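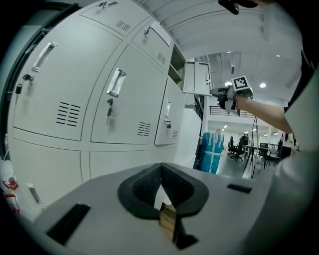
Equipment Planning Officer – Hand-Held Grippers and Robot Arms

Stellik is hiring an equipment planning officer for its Lindholm centre. The job is part-time, three days a week, on a 20-week contract.

You will look after the budget for our gripper program. We have 153 items on the replacement list, from finger pads to printed markers, and need costed options for 8 more hand-held units and one arm.

Duties
Get quotes from suppliers and compare them
Forecast spare parts and storage, lockers included
Check stock with the operators every Wednesday
Report to Frøydis Lie, operations manager

You should have purchasing experience and be comfortable with spreadsheets. Robotics knowledge is useful – we can teach the rest.

Send a resumé and a one-page cover letter to Sølve Eide. Applications close at the end of October.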